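Pre-run software checklist, bench cell 2, Kolludport
Stack: Pleltwood control, Tomar planner
Completed by the controls side before the afternoon runs. Comments follow each item.

1. Controller start-up
Result: pass
Controller comes up in the idle state with drives disabled. The old fault where it came up in the last used mode did not recur. The start-up log still prints the configuration path twice; harmless, left open as a minor item.

2. Configuration matches the release
Result: pass with comment
Parameter file compared line by line with the Masville release copy. One difference: the gripper closing force limit had been lowered locally and not checked in. The lower value is the right one for glass and phone cases, so it has been committed and the release copy updated. Local edits on the cell machine are to be made read-only after the next update.

3. Time synchronisation
Result: pass
Offset between the camera clock and the controller clock stayed under 3 ms for the full test. The previous check was done with the network idle and told us very little, so this one was run with image logging switched on.

4. Camera stream
Result: pass
Stream held at 30 frames per second with no dropped frames in the log. Exposure is fixed, white balance is fixed. Auto exposure must stay off - it shifts when the fingers fill the lower part of the view, and the segmentation threshold shifts with it.

5. Finger mask
Result: pass with comment
The mask that removes the gripper fingers from the depth image was redrawn for the current finger set. It covers both fingers when open. At half closed a thin strip along the inner edge of the right finger is still passed to the planner as an obstacle. Widen the mask slightly and repeat the test at both positions.

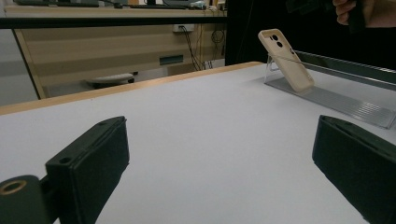

The strip is small enough that the planner treats it as noise in most poses, but it caused one refused plan during the check and the reason code was misleading. The message said "target unreachable" when the target was well within reach. A ticket has been raised to report the blocking obstacle by name.

6. Transparent objects
Result: fail
Clear acrylic is still missed by the depth filter. A phone resting on a clear stand is detected, the stand is not, and the grasp planner will offer approach paths straight through it. Until the filter is fixed, stands must be entered by hand as fixed boxes in the workspace file. Do not rely on the margin setting for this.

7. Planner time limit
Result: pass
Limit set to 700 ms. All test plans returned inside it, the slowest being those with the target close to the backdrop. On timeout the arm holds position and raises a warning, as specified.

8. Stop behaviour
Result: pass
Software stop tested during approach, during closing and during retreat. Motion ended without overshoot in each case. Restart needs a fresh plan; the old one is discarded, and this was confirmed in the log.

9. Logging
Result: not checked
Disk was too full to test rotation properly. Clear old runs and repeat.

Open items: 5, 6, 9. The cell may run with manual boxes in place for item 6. Items 5 and 9 to be closed before the November release.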